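Radwan Foundation small grants
Progress report, second period
Project: Wuvlow Soap for Shelters

Dear grant team,

In this report I explain what we did with the second part of the grant, from May to August, and what is still open.

As you know, Wuvlow makes soap bars and gives all the profit from the shelter line to three animal shelters in the Trodia district. Your grant pays for the molds, the first stock of oils and the printing of the wrappers. It does not pay for wages, and we kept to this.

Production
We made 394 bars in this period. The plan was 200, so we are well over it. The larger number comes mostly from one order, from the Clurnora shops, who took the oat bar and the lavender bar for their gift shelf. I would not like to promise the same result for the next period, as this order is not yet repeated. The unscented bar sells slowly. We will make fewer of it, but we will not stop, as some customers with sensitive skin ask only for this one.

One batch in June stayed too soft and we could not sell it. We gave these bars to the shelters for washing blankets. The cost is shown in the table of expenses as a loss.

Sales and money to the shelters
We now sell in 19 shops, compared with nine at the end of the first period. Four of the new shops take the soap on commission, and their payments come late. For this reason the August transfer to the shelters was smaller than I wrote in my last letter. The missing part will be sent when the shops have paid. All three shelters know about this and agreed to wait.

Wrappers
The new wrapper is made of recycled paper and says clearly where the profit goes. The first print had a mistake in the list of ingredients, and the printer made it again without charge. We lost two weeks with this.

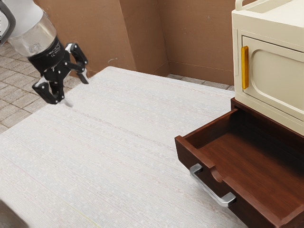 Changes to the budget
The price of coconut oil went up in July. We ask for your permission to move the unused money from the molds to the oils. The total stays the same. If you prefer that we return the unused part, please tell us before the end of September, as we order the oils for the winter at that time.

Next steps
Make the winter gift box with three bars. Visit the shops that have not reordered. Send you the signed receipts from the shelters, of which one is still missing.

With kind regards,
The project coordinator, Wuvlow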